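Search this site Search Menu

Planning into a hole: Na-rae Geum on sinks, seeds and the boring half of manipulation software

May 2021 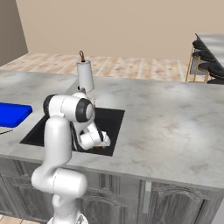 The thing Na-rae Geum wants to get across first is that her team doesn't build arms. Never has. "People ring up and ask what payload. I don't know mate, whatever the arm does. We write the bit that decides where it goes."

The bit that decides where it goes is called Brurnero. It's a motion planner plus a pile of tooling around it, written at Memeteck, a small outfit above a tile showroom in Geelong. Geum has led it for going on three years. Yu-na Heo joined her later from a games studio and looks after the simulated kitchens, and most of the tests, and (she says) most of the swearing.

I had under an hour with them before they had a release to cut. Friday afternoon, which both agreed is a terrible time to cut a release. Notes as follows, tidied up a bit.

Why sinks

Because sinks are where the planner used to fall over. An open counter is easy. Reach from above, close, lift. A sink has four walls and a floor and the arm has to get its wrist down in there without the forearm clipping the rim on the way.

"Everything you learned on the tabletop is suddenly a bit wrong," Geum says. "On a table, if your grasp is ten degrees off vertical, who cares. In a basin that's the elbow through the marble."

Heo puts it more bluntly. "It's a hole. We plan into a hole. Then we have to plan back out of the hole holding something, and the something changes the shape of the hand."

That second part bit them hardest. Early Brurnero planned the reach and the retreat as two separate problems. The reach would succeed, lovely, and then there'd be no legal way out from the pose it had picked. The arm would just sit there. The log would say NO PATH and that was that.

So now they plan the retreat first. Sort of. Geum winces at that description. The planner picks a handful of candidate grasps, throws out any where it can't find an exit, then looks for a way in to the ones that are left. Slower per attempt, far fewer dead ends.

"It's an old idea. I'm not claiming it. I'm claiming we finally got round to it."

The seeds

Each kitchen in the test suite comes from a seed. Layout, bench tops, what's lying about, where the small object ends up in the basin. There are 700 of them in the nightly run. Some are near enough identical and some are horrible.

The most famous is seed 2029. It has its own mug. In that one the object lands hard up against a wall of the basin, and for a long stretch every version of the planner failed it in a different way.

"We had a version that passed 2029 and failed everything else," Heo says. "Which, great."

What fixed it? Geum reckons a proper answer would take the whole interview. Short version: the collision model for the gripper was too fat. Somebody had padded the fingers by 5 millimetres back at the start, for safety, and left a comment saying TEMPORARY. With the padding on, the fingers could never get between the object and the wall, because as far as the planner knew there was no gap to get into.

"I found the comment," Heo says. "I looked up who wrote it."

It was Geum.

They didn't just delete it. Padding is now a thing that changes along the path: generous while the arm is swinging over the counter, tight for the last stretch of the descent. You set the two numbers and the distance you want to blend over. Customers get it wrong constantly, both say, so the viewer now draws the padded shape over the arm as it moves and you can watch it shrink.

On perception, grudgingly

I asked about perception and got a look.

"In sim we can cheat," says Geum. "We know where the object is, we put it there. So there's a switch, and with the switch on the planner gets the true pose, and with it off it gets what the perception stack thinks. We run both. If it passes with truth and fails with perception, that's not my bug."

"It's a bit your bug," says Heo.

The argument here is about occlusion. Once the arm is over the basin it's in the way of its own view. A depth image from up high gets the forearm and not much else. Perception used to update the object's pose right through the descent, and with half the points missing the estimate would wander. The planner, being obedient, chased it.

Heo's fix was to have the perception side report how much of the object it can see, and below a threshold the planner freezes the last good pose and commits. Geum didn't like it. Still doesn't, much. What if the thing rolls?

"Then you miss and you go again," Heo says. "Missing is fine. Chasing a ghost into the side of the sink is not fine."

They left it in. It's on by default. There's a config flag with a rude name to turn it off, which I've been asked not to print.

Black surfaces are their own headache. Real depth cameras tend to be poor on dark matte stuff, you get dropouts, and a simulated sensor will hand you back perfect data unless you go out of your way to spoil it. So they spoil it. There's a noise model in there that punches holes in the depth on dark materials, and Heo spent most of a winter tuning it against recordings from a customer site.

The customer is Bundine, who do commercial kitchen fitouts and have been trialing a dish-clearing cell. Bundine's first bit of feedback on the noise model was that it wasn't noisy enough.

The controller, briefly

Below the planner there's a controller, which takes the path and turns it into joint commands at a steady rate. Brurnero plans as a string of waypoints and then smooths it. Smoothing cuts corners. Cut a corner next to a sink rim and you've cut into the sink rim.

"So you check after smoothing as well," Geum says. "Sounds obvious. Go and look how many people check before and not after."

They didn't themselves till the second year. The check is now the single most expensive thing in the pipeline, around 25 per cent of planning time, and she won't let anyone touch it.

I asked if a faster collision checker was coming. Long pause. Heo said "June." Geum said "Don't write June."

Replay

What both of them got properly keen about is the replay tool, Seol. I had expected it to be the dull part.

Every run writes out a log: joint states, the scene, each candidate grasp and why it was rejected. Seol opens that and lets you scrub. Stop anywhere, arm down in the basin, say, and ask what the planner believed at that tick. Which grasps were alive. What was closest to touching what. You can also fork from there, change a setting and let it run on from the same state.

"Before Seol we'd argue," says Geum. "Two of us at a whiteboard drawing elbows. Now you open the log and one of you is wrong."

It started as a hack of Heo's, she wanted a scrub bar like she'd had in games and was a bit appalled there wasn't one. First version took a weekend and crashed if you dragged backwards. It still can't do soft objects properly. Sponges and cloths are on the list, and have been for a while.

The rejected-grasp list is the feature customers ask for by name. When a run fails they don't want to know it failed, they know that, they want the reason in words. "Wrist limit on the way out" is worth more to someone on site than any error code. Writing those messages took longer then the feature did. Heo kept a doc of every phrase a customer had misread.

"'Unreachable' was the worst one," she says. "They'd go and move the robot. Physically move it, drill new holes. And it was reachable, it was just reachable in a pose that hit the tap."

So 'unreachable' is gone. There are now separate messages for too far, blocked and no way out.

What's still bad

I ask this of everyone. Geum went first.

Two objects touching. The planner treats the second one as a wall, so it won't nudge it aside even when any person would. Start-up time, which she calls embarrasing. The documentation, which is right for the version before last.

Heo: the kitchens are too clean. The counters are mostly bare, she'd like a lot more junk on them. Real basins have water in them and hers don't. She has tried water. She'd rather not talk about the water.

And does a pass in sim mean a pass at Bundine?

"No," says Geum. "It means we're allowed to go and find out."

Then somebody called from the other room that the build was red, and they both went to look. I waited a while and let myself out past the tiles.

14 comments Share 38 shares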